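THE SORTING TABLE
December 29, 2022

Every April the Grarnon newsletter runs something cheerful about clearing out your workshop, and every April I read it, agree with it, and clear out nothing. So the editor has asked me to write the winter version, on whether it is worth setting aside one table for taking in used motors and keeping it bare. I said I would try it for 3 weeks and report back. I went in doubtful and I have come out a little less doubtful, but only about some of it.

The advice I was following comes from a leaflet that has been going around the Basano swap meets for years. It has no author on it. It tells you to find a table with a plain light top, put it against a plain wall, and allow nothing to live on it. No vise, no coffee cans of screws, no radio. When a part comes in, it goes on a pale cloth, you look it over, you decide what it is and where it goes, and then it leaves. The leaflet promises this will "transform the way you work." I distrust any sheet of paper that promises to transform me, and this one also wants you to label your labels.

Some of the claims hold up. A pale top is better than a dark one for this job. I used to do all my sorting on the old green bench, which is scarred and stained and has swallowed more small screws than I want to think about. A dropped screw on beige is a screw you can find. I had expected to be annoyed by how fast a light surface shows dirt, and I was, but it also meant I wiped it, which the green bench could not say of me in ten years.

The plain wall I put down as decoration advice. I have tried the table in two places now, once under the pegboard and once against the bare wall, and I can't claim my motors got sorted any better in front of the bare one. What I will say is that under the pegboard things came down off the hooks and stayed on the table. Against the bare wall there was nothing to come down. Take that for what it is worth.
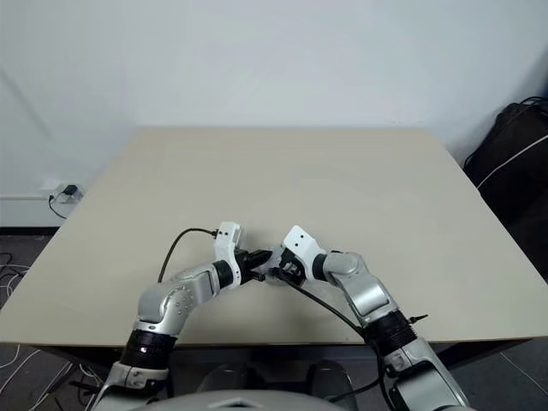
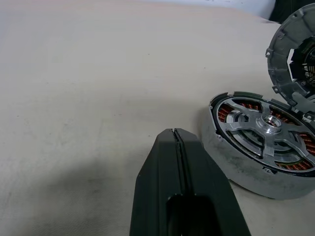

A bare tabletop, and a motor on its pale cloth.

Then there is the cloth. The leaflet is very firm about the cloth. It should be off-white, it should be flat, and it should be shaken out after each part. My objection is that a cloth wrinkles, and a round part set down on a wrinkle does not sit level, and then you are judging whether something is bent while it leans on a fold. A member from the Benítez side of the club swears by a rubber mat instead. I tried both. The mat stays flat but it holds on to grit, and metal dust pressed into rubber is there for good. A cloth can at least be carried outside and shaken. I have gone back to cloth, without much joy.

Where I part ways with the leaflet completely is on cleaning. It tells you to scrub the outside of every housing before you put it on a shelf, "so that you may see its true condition." I don't believe it. A dull, blotchy outer wall tells you very little about a motor, and a shiny one tells you less, as anyone who has bought from a seller with a can of silver paint will know. I would sooner spend the minutes looking into the open face at the hub and the spokes, turning it slowly by hand and listening. If the outside is gray and dusty, let it be gray and dusty. Wipe off what would come off on the other parts and leave it there.

The labeling section I followed to the letter, mostly so that I could complain about it fairly. Each part gets a tag, each tag gets a number, each number goes in a book. I started where the leaflet's own sample page starts, at 1092, which it never explains, and I kept it up for 3 weeks as promised. The book is useful. The tags are not. They come off, they get oily, and they hang into the works. I now write on masking tape and stick it to the shelf under the part, and so far no part has wandered off its tape.

As for cost, do not let anybody sell you a table for this. There was a stall at Domel hall in the fall with a "parts reception station" that was, as far as I could tell, a table. A kitchen table from the curb will do if the top is smooth and the legs don't rock. The leaflet says a well-run table can handle 3000 parts a year. I have no idea who has that many parts, or that much of a year.

My verdict, for those who skip to the end: keep the bare table, keep the cloth, skip the tags, skip the scrubbing. The hard bit is the bareness. By the second week I had twice caught myself about to set a mug down on mine, and once a bag of groceries. If your household is anything like ours, a clear flat surface is an invitation – somebody will leave the mail on it before you have finished wiping.

Copies of the leaflet are on the shelf by the clubhouse door, next to the sign-up sheet for the spring swap. If you have tried the mat and got the grit out of it, write in and tell me how.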